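Stocking a practice produce stand at Rustadari

Aldana Olivares sets up retail training rooms for Rustadari, and the produce stand takes up more of her time than the shelving or the checkout. The vegetables on it are artificial. The crates are wooden, with slatted floors and sides, and they sit on two levels.

"People fill from the front because it's easier to reach," she said. "Then the back goes bare and the slats show. We have them start at the back of the top level and work down."

The top crates carry the bulk. Carrots go in as a base and napa cabbage is laid over them. Tomatoes get a crate to themselves at the start of a session, filled to the rim, though by midday other items have usually migrated in. Olivares does not correct this right away. Sorting misplaced stock is one of the exercises.

Artificial produce behaves differently from the real kind. It is lighter, and the round pieces roll. The crates are angled for visibility, so a tomato set down carelessly ends up on the floor. "A real cabbage stays where you put it," said Man-sik Bae, who maintains the stock. "Ours need something under them."

Bae keeps 406 pieces in inventory and pulls 40 for a standard session. Leafy items wear out first. He replaced most of the lettuce in August after the outer leaves began to separate at the base.

The picking exercise uses an ordinary plastic shopping basket. Trainees work from a short list, and the order matters: heavy items at the bottom, lettuce last. Olivares allows one item to be swapped if the crate is empty. 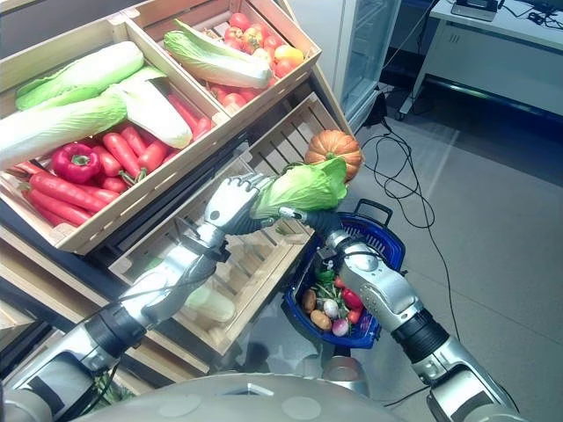
Resetting the stand comes next. Olivares has each group return the basket contents to the crates before the next list is handed out, and Bae checks the lower level himself, where pumpkins and gourds tend to collect.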